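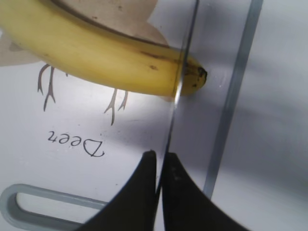 My daughter's animal board has picked up a brown smear from fruit and I can't shift it. She likes to put her snack down on it, and the banana goes straight on top of the deer, so that part gets the worst. The board is white with thin line drawings and the names printed underneath, so every mark shows. I have tried a damp cloth and washing-up liquid, 2 goes, and the smear is fainter but still there. I don't want to rub the printing off. What should I use?
Bogumił Kołodziej

Search the help pages Type a word or two Go

Pretex
Bicarbonate of soda mixed with a little water to a thin paste. Dab it on, leave it for nine minutes or so while you do something else, and wipe off with a soft cloth. Keep it away from the lettering until you have tried a corner, as some printing sits on top of the surface and will lift. Don't use a scouring pad or the green side of a sponge. Banana goes brown as it dries, so wipe it the same day if you can.

Hashemi
White vinegar worked on ours but that was a jigsaw.

Stunalier
I'd try the paste first too. If the stain has gone in under the surface it won't come out, and I would leave it at that. We give ours a plastic plate to go on top at snack time.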